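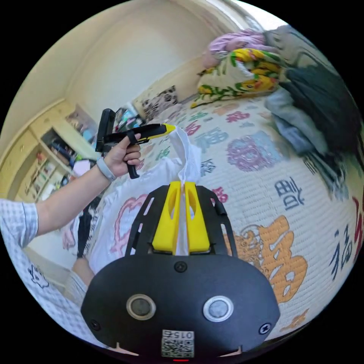
Cukcombe举办Londach开放日 现场演示手持夹爪整理衣物

Londach,2019年6月12日——家庭服务机器人研发企业Cukcombe今日在Londach举办开放日,向合作单位、高校师生和附近居民介绍该公司的Saseck项目。该项目采用手持夹爪采集家务操作数据,用于训练双臂机器人整理衣物和床铺。当天共有152人登记参观,活动分上午、下午两场进行。

开放日的主要内容是卧室整理演示。操作人员双手各持一个夹爪,在床边完成提起、展平、对折等动作。演示所用的衣物和寝具均为日常用品,操作人员可以按自己的习惯决定先后顺序,讲解人员在门外通过屏幕向参观者说明每一步的操作要点。由于房间面积有限,参观者分组入内,每组在室内停留一轮演示的时间,之后转到隔壁房间观看数据回放。

Saseck项目于今年一月启动,第一阶段只做衣物,包括上衣、裤子、毛巾和床单四类。项目负责人Gwilym Gwynne在上午场介绍说,选择从衣物入手,一方面是住户反馈最多的需求集中在这里,另一方面是布料的形状每次都不同,适合用来检验采集方法。

“一件衣服丢在床上,下一次再丢,样子就变了,”Gwynne说,“我们希望机器人见过足够多的样子。靠工程师一条一条写规则,做不了几件衣服。”

据介绍,手持夹爪的指端与公司正在开发的Trevor双臂机器人采用同样的外形和开合行程。操作人员捏住扳机,指端合拢;松开扳机,指端张开。夹爪上的摄像头记录操作过程,软件随后还原夹爪的移动轨迹和开合状态。采集时机器人本体不必到场,一名操作人员带两个夹爪即可进入住户家中工作。

截至开放日前,项目组已整理完成2,000段操作记录,每段对应一次完整的衣物操作。按计划,第一阶段结束时将达到3,000段。参与采集的操作人员共38名,均经过公司培训,其中部分人员此前从事家政或酒店客房工作。

在数据回放环节,项目组播放了同一类动作的多段记录,并将它们并排放在屏幕上供参观者比较。有的操作人员习惯先提起肩部再抖开,有的习惯从下摆开始,把衣服在床面上推平。负责培训工作的Trefor Gronow表示,项目组保留这些差别,只对夹取脱落、遮挡镜头时间过长和中途停顿过久的记录作剔除处理。

Gronow说,新人最常见的问题是动作太快。“用手叠衣服,很多人不用看。换成夹爪以后,手指的感觉没有了,夹住几层布要靠眼睛判断。我们要求前两天只练捏和放,第三天再上整件衣服。”

他还介绍了几项现场规定。操作人员进入房间前先检查夹爪编号与登记表是否一致,开机后等待指示灯亮起再开始录制;两个夹爪在工作中尽量不要互相碰撞;需要调整衣物位置时,应使用夹爪完成,不得放下夹爪直接用手;每段记录结束后,双手回到身前停留片刻,便于软件切分。床铺较低时,操作人员可以坐在床沿或跪在床边工作,以减轻腰部负担。 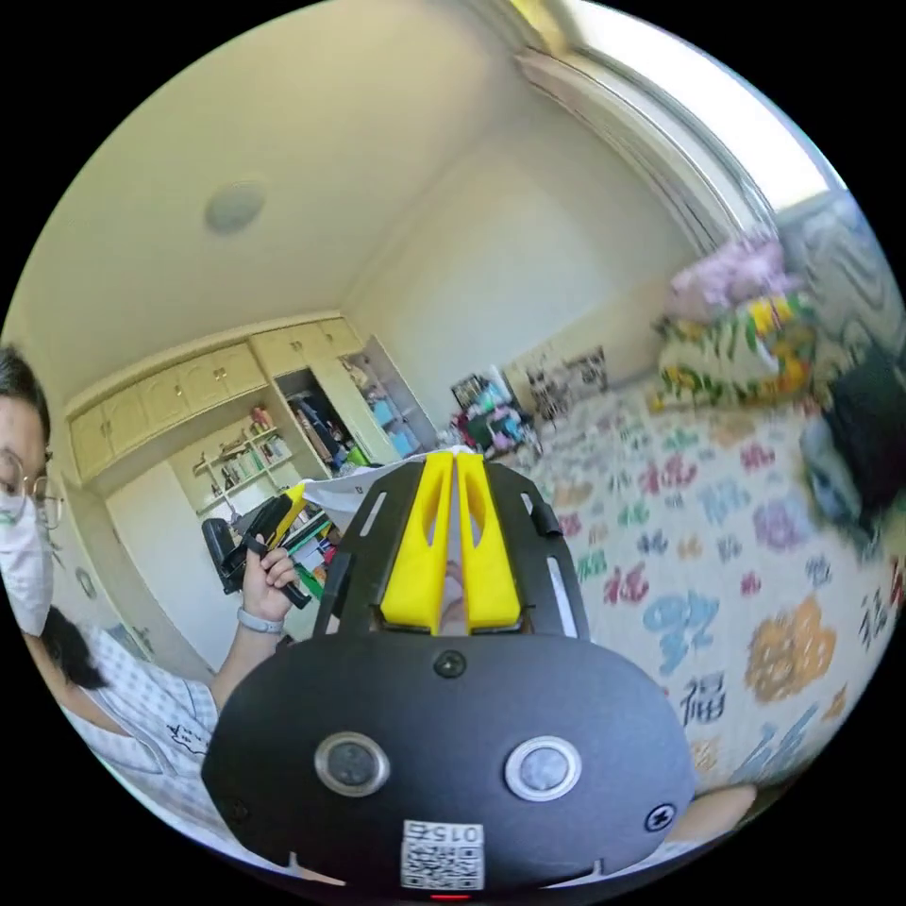

住户隐私是参观者提问较多的话题。Gwynne答复说,采集须由住户书面同意,住户可以事先收起不希望被拍到的物品,也可以指定不开放的房间。原始画面保存在公司内部的服务器上,操作人员离开后,住户有权要求查看本次记录,并可要求删除其中任何一段。项目组在整理阶段会对照片、信件和证件等内容作遮盖处理,处理完成后才交给训练小组使用。

有来自高校的参观者问到,为何采用家庭卧室,不在实验室内搭建样板间。Gwynne表示,两种场地公司都在使用。样板间便于重复同一动作,适合培训和设备检查;家庭环境光线变化大,床品花色多,柜子和床之间的过道宽窄不一,这些条件在样板间内不容易配齐。他举例说,早期的识别程序在纯色床单上表现稳定,换到印有大面积图案的床品后,经常把图案边缘当作衣物边缘。项目组为此调整了采集安排,要求同一类衣物至少在不同花色的床面上各录一组。

另一名参观者询问夹爪能否处理纽扣和拉链。Gronow答复说,目前不能。现有指端用于夹取布料,对细小部件的控制不够,项目组正在试验较窄的指端,尚未进入正式采集。内衣、袜子等小件衣物也不在第一阶段范围内,毛衣等厚重衣物会放到下一阶段考虑。

下午场增设了体验环节。参观者可在培训人员指导下使用手持夹爪夹取毛巾,并尝试将毛巾对折两次。体验区的设备不录制数据。由于报名人数较多,该环节比原定时间延长,部分未能参加的参观者已登记联系方式,公司将另行安排。

Trevor双臂机器人当天没有进行现场操作。公司在展示区播放了该机器人在实验室内折叠毛巾的录像,录像按原速播放,包含两次夹取失败后重新尝试的过程。Gwynne说,机器人目前折叠毛巾的速度明显慢于人,上衣的处理仍在调试,公司暂时没有公布产品上市时间的打算。

“今天来的人里有几位问什么时候能买,我只能说现在还没有日期,”Gwynne说,“先把第一阶段的记录做完,再看机器人在陌生的房间里能做到什么程度。”

根据公司安排,Saseck项目第二阶段将增加床铺整理和衣柜收纳两类任务。床铺整理包括铺平床单、叠放毛毯和摆放枕头,衣柜收纳包括将叠好的衣物放入隔层,以及将上衣挂到横杆上。后一项任务需要操作人员在站立和弯腰之间反复变换姿势,项目组正在修改采集规程,拟缩短单次工作时长,并增加轮换休息。夹爪的重量也将作调整,手柄部分计划改用较轻的外壳。

公司同时表示,将继续在Londach及周边地区征集愿意提供房间的住户。参与住户需年满十八周岁,房间内应有可正常使用的照明和电源,床铺或桌面至少有一侧可供操作人员站立。采集通常在白天进行,每次半天,公司按次支付场地费用。家中有宠物的住户也可报名,采集期间宠物应留在其他房间。

操作人员的招募将与住户征集同步进行。应聘者不需要编程经验,需能适应双手持握设备工作,并完成为期一周的培训。佩戴眼镜不影响报名。培训期间计发工资,通过考核后按排班参加采集。

开放日期间发放的资料包括项目说明、住户须知和同意书样本,未到场的单位和个人可向Cukcombe索取。公司计划在第一阶段结束后再次举办开放活动,届时将介绍采集结果和机器人测试情况,具体时间和地点另行通知。

关于Cukcombe

Cukcombe从事家庭服务机器人及配套采集设备的研发,业务包括双臂机器人Trevor、手持夹爪和数据整理软件。公司在Londach设有培训点和样板间。

媒体联系:Cukcombe对外联络部
参观及住户报名:Cukcombe Londach培训点,Saseck项目组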